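June 21, 2022

Workbench notes, desk surface coating trial, Woveck room

Second round on the matte topcoat for the Gudeta desk order. Panel 3 has been in daily use as an ordinary desk since it cured. Purpose of today's entry is to record how the finish behaves under normal desk equipment, mainly a laptop left in place for long periods, and to write down the cleaning procedure before it changes again.

**Starting state**

Color is the pale beige with the pink cast, mix 22 on the card. Under the overhead light the top reads closer to a grayish cream toward one side and noticeably rosier toward the other. I checked this against the card at both ends and the mix is uniform. The difference is lighting. Anyone comparing samples should carry both to the same spot on the desk before writing down a color shift. Two of the earlier complaints in this notebook come from comparing across the room.

Sheen is flat. No pattern, no visible roller texture at sitting height. A low-angle lamp brings up slight orange peel near the back corner, same as the last panel, and I am not sanding it out.

**Laptop test**

Silver laptop, lid closed, set at an angle to the desk edge. The angle is deliberate. If it sits square, any rub line lands parallel to the roller direction and is hard to separate from application marks. Set diagonally, a rub line crosses the grain of the coating and shows up at once.

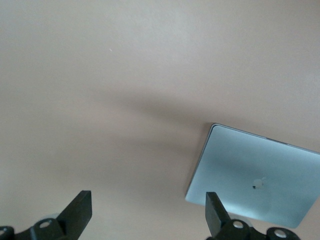
Contact marks are checked by lifting, never by sliding. Sliding the laptop off the panel creates the kind of mark we are looking for and makes the result useless. This ruined the first reading on panel 2.

Procedure as run:

1. Wipe panel with a damp cloth, then a dry one. Leave 48 minutes.
2. Set laptop down flat, lid closed, at an angle. Do not drag.
3. Leave until the end of the work period.
4. Lift straight up. Inspect at low angle with the lamp, then from above under room light.
5. Rub the contact points with a dry cloth, 22 strokes, and inspect again.

Result on panel 3: four faint dull spots under the feet at low angle, none from above. All four gone after step 5. No transfer of foot material to the coating that I could find with a white cloth. On panel 2 the spots stayed after rubbing, so the longer cure appears to be doing most of the work. I would like one more panel before committing to that.

**Debris**

Small light flecks show up less on this color than on the gray panels. That is a benefit for whoever sits at the desk and a problem for testing. A crumb trapped under a laptop foot will press into a soft coating and leave a pit that looks like a cure defect. Check by hand as well as by eye before setting anything down: flat palm, one pass left to right, one pass back. The palm finds grit the eye misses on a matte surface.

For crumbs use the soft brush. The vacuum nozzle has a hard edge and has already marked panel 1.

**Shadows**

Recording this because it cost me part of the morning. Soft gray bands on the top are easy to mistake for staining or uneven film thickness. Test: hold a sheet of white paper over the suspect area. If the band carries across onto the paper it is shadow. If it stops at the paper edge, mark it with tape and look again with the lamp. I taped three areas today and all three were shadow. Tape removed, no residue, no lifting. That is at least a small unplanned adhesion check passed.

The same applies to the wall. It is close to the desk color and has a fine matte texture of its own, and it goes from light beige to something nearer taupe depending on where the light falls.
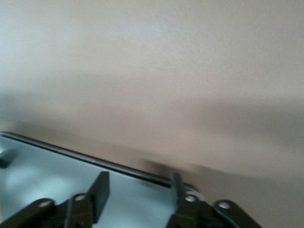 Reflection off shiny items is the other source of error. A metallic lid at a steep viewing angle throws a whitish patch, and it is tempting to read the area next to it as darker than it is. Take gloss readings with the laptop off the desk altogether. Moving it to the far end is not enough.

**Gloss and hardness**

Gloss meter gives the same value at all five positions, within the last digit. Not copying the numbers here, they are on the panel sheet.

Pencil hardness unchanged from last week. Solvent rub stopped at 200 double rubs with no break-through to primer, slight color on the cloth at the end. The color on the cloth was the same pink-beige as the topcoat, so it is pigment at the surface and does not point to the primer. Panel 2 showed color well before this.

**Cleaning procedure, current version**

- Brush loose debris off.
- Damp cloth, water only, one direction.
- Dry cloth right after. Do not leave standing water along the edge band.
- For grease, one drop of dish soap in the water, then repeat with plain water.
- No melamine sponges. They polish the matte finish and the bright patch is permanent.

The Runier cleaner is still on the shelf. I have not tested it on the cured coating and it should stay off the panels until someone does. The label does not mention matte finishes either way.

**Open items**

- Panel 4: same mix, same film build, cure extended to 55 hours. Repeat the laptop test with the same laptop and the same angle.
- Replace the lamp bulb. It flickers when warm and low-angle inspection is tiring.
- Ask Flevness whether the edge band can come with a softer radius. The coating is thin at the corner and I expect wear there first.
- Mug test not started. Needs a ceramic base with an unglazed ring, and the ones in the kitchen are all glazed.
- Long-term result on panel 3 due in October. Do not recoat or sand it before then.

Panel 3 left in place with the orange tag on the underside.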